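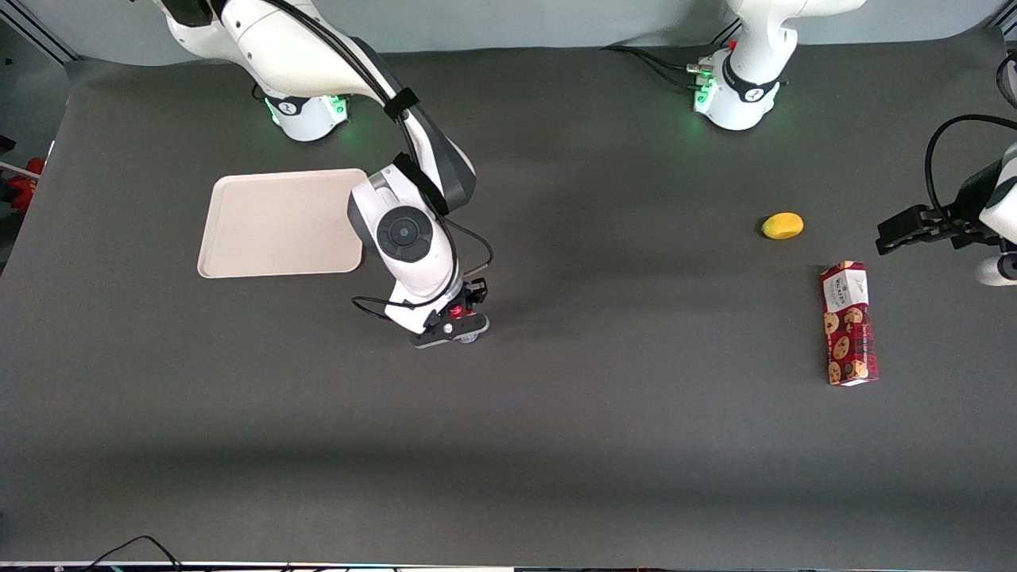

Fig. 1. The two-arm cell at the start of a trial. Lemon and cookie box out on the table, tray empty.

Two arms, one tray: does splitting the work help?
Project report, Riltdale robotics module
September 29, 2021

1. What we wanted to find out

Simple question. You have a table with a few groceries on it and a tray to put them in. Only one arm can reach the tray comfortably. Do you let that arm do everything, or do you let the other one pick up the far stuff and pass it across?

Our guess going in was that passing would win on time and lose on reliability. Half right.

The task comes from the Ustent set, which is the list of household pick and place jobs the module uses. We took the grocery one and cut it down to two objects, a lemon and a box of cookies. They're a good pair. The lemon is small and rolls if you look at it wrong. The box doesn't roll but it is long, so where you grab it matters a lot more.

2. Setup

Both arms are mounted along the far edge of the table, each with a two-finger gripper. Right arm is the tray arm. Left arm is the one nearer the objects. (Left and right are from the robot's side all the way through this report, so they come out swapped in Fig. 1. We mixed this up in our own notes more than once and had to relabel a whole batch.)

Control is a learned policy trained on demonstrations. We recorded 417 demos by teleoperation, starting in January, and threw out the ones where the operator dropped something and carried on. The training code is Prieto, more or less as it came, we only changed the action chunk length and the image size. Scoring was done in Evangate, which replays the log and asks a person to tick success or fail.

Two conditions:
SOLO - right arm does the lot, left arm parked
PASS - left arm picks, moves to the middle, right arm takes it and puts it in the tray

30 trials for each condition. Objects put back by hand between trials, positions drawn from a printed sheet so that both conditions got the same starts.

3. What counts as a success

Both objects in the tray, fully inside the lip, both grippers open and clear at the end. An object resting on the lip is a fail. A drop that gets picked up again is still a success but we noted it.

Time limit 87 seconds. Odd number, it is the length of the slowest clean demo, and we didn't want to fail the robot for being as slow as we were.

4. Results

SOLO finished 24 of 30. PASS finished 19 of 30.

So passing is less reliable, as expected. What we didn't expect is that it wasn't faster either, not by anything we'd want to claim. The picking bit is quicker but then the arms wait for each other in the middle. You can see it in the logs, a long flat bit where both grippers hover and neither commits. The demos have the same pause in them becuase the operators were being careful, and the policy copied it faithfully.

Failures in PASS were mostly the lemon. Left fingers close a bit off centre, it's fine while one arm is holding it, then the second gripper pushes on the side and out it goes. The box failed less often. When it did it was the right arm grabbing too near the end, so the box tipped down and caught the lip on the way in.

Failures in SOLO were nearly all reach. Far starts, arm stretched out, gripper comes in at a shallow angle and nudges the thing instead of picking it up.

5. Fix we tried

Sorted the starts by distance. Near ones SOLO, far ones PASS, with a fixed line on the table deciding. No retraining. We ran a short check on this, 2 sessions, and the reach failures stopped showing up. Lemon still got squeezed out now and then. Not enough trials to put a proper number on it so we haven't.

6. Problems

- Lighting changed between the demo sessions and the tests. Don't know how much this hurt.
- The person ticking success in Evangate also knew which condition it was. Should have been blind.
- One tray, one position. We never moved it, so the policy may of just learned the spot.
- Box labels always faced up. A box on its edge is a different problem and we have no data for it.

7. Next

Record new demos for the handover only, with operators told not to pause. Put a softer pad on the fingers and see if the lemon stays put. Move the tray. Rerun SOLO and PASS with a blind scorer before anyone quotes the 24 and the 19.

Logs and the start position sheet are in the project folder, under handover_final2. Ignore handover_final.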